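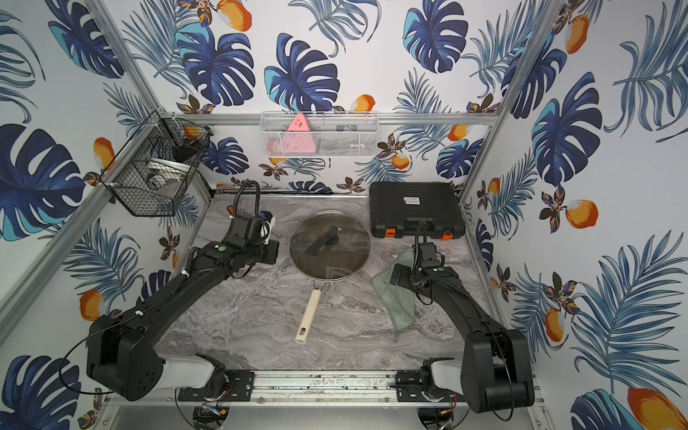 Kitchen & Home > Cookware and Storage
Thread: Glass lids, wooden handles and other things I own now
Page 1 of 1

tanoli_nights wrote:
We're clearing out the kitchen corner before the new countertop goes in, and I've reached the stage where every object has to defend itself. Today's defendant is the frying pan. Dark, round, glass lid with a metal rim and a black knob, long cream-colored wooden handle with a hole at the end for hanging. It has never been hung. We have owned three homes' worth of hooks and it has lived flat on its back in all of them.

Two questions. One, does the lid travel on the pan or off it? Two, is there any way of keeping a pale wooden handle pale? I cook with turmeric and I'm not prepared to stop.

For those about to comment on the monstera wallpaper: I chose it, I love it, the mangoes stay.

Filipa Frade wrote:
Lid off. Wrap it in a dish towel, stand it on edge between two things that won't move, and never put it in the same box as the pan. I packed mine on top of the pan for the drive up to Gandedthorpe and spent September picking bits of glass out of a colander.

As for the handle, a little mineral oil on a rag, wiped off after ten minutes. It will get darker anyway. Wood does that. So do I, if I'm left out.

castiron_crank wrote:
Have to disagree on the lid. I've moved nine times and always left the lid on the pan, upside down, so the knob points into the pan. Folded cloth underneath. Never lost one.

The real crime is the wooden handle. You can't put it in the oven, you can't put it in the dishwasher, and if your burner runs wide it chars on the underside. Get a metal one and be done.

Filipa Frade wrote:
Upside down works if the knob clears the bottom of the pan. On a shallow one it doesn't, and then the whole weight of the lid sits on the one screw.

castiron_crank wrote:
Then buy a deeper pan.

tanoli_nights wrote:
I came here to get rid of things, crank.

Mine's not terribly deep, so I'm going with Filipa. There's a sage-green cloth on the table already, which can do the wrapping. The edge is frayed, so it was one wash away from being a rag and might as well retire into logistics.

okra_and_on wrote:
Off topic, but is that a wire basket on the back wall? I've been looking for something to get the small stuff off my counter and everything I find is either made for a hotel shower or costs as much as the counter.

tanoli_nights wrote:
White wire mesh, and it sits on a crossbar, so no holes in the mangoes. I got it from Okine, the hardware place that also sells birdseed. It was supposed to hold onions and garlic. It currently holds pink things. I don't remember any meeting where this was agreed.

okra_and_on wrote:
Does stuff fall through the mesh?

tanoli_nights wrote:
Not so far. Loose garlic skins do, onto whatever is underneath. I wouldn't store anything in there that you'd mind seeing every day, though. Wire is very frank about its contents.

mimia_says_no wrote:
Nobody's asked about the black carrying case with the orange latches, so I will. Is that cookware? Because if someone makes a hard case for frying pans I would like to be angry about it and then buy one.

tanoli_nights wrote:
Not cookware. It's one of those cases that wanders around a house looking for a flat surface. It has a label on the lid, and it's on the keep pile.

castiron_crank wrote:
You could put the glass lid in it.

Filipa Frade wrote:
I hate that this is a good idea. Measure first. The lid has to lie flat with the latches shut, and you'll want padding above the knob as well as below the rim.

tanoli_nights wrote:
Will measure tonight. Meanwhile, what do people use on a marble-look tabletop? Ours shows rings from anything with a wet bottom, and the old one is moving to the utility room, so it's going to get worse treatment from now on.

okra_and_on wrote:
Warm water, drop of dish soap, dry it properly. The drying is the part everyone skips. And please don't use the scrubby side of the sponge – I dulled a patch on mine the size of a saucer and now there's a permanent saucer on it.

castiron_crank wrote:
Vinegar.

Filipa Frade wrote:
Do NOT use vinegar until you know whether it's real stone. It etches marble. Crank, you know this, we had this exact argument in the countertop thread and it ran to 346 posts.

castiron_crank wrote:
And I stand by almost 100 of them.

mimia_says_no wrote:
Back to the handle for a second. I've had a wooden one for years, and oil helped, but the thing that made the most difference was hanging it up to dry instead of leaving it in the rack with its end in a puddle. You've got the hole. You've got a crossbar. One S-hook.

tanoli_nights wrote:
So the answer to my packing question is to hang up the pan.

mimia_says_no wrote:
After you've packed it, obviously.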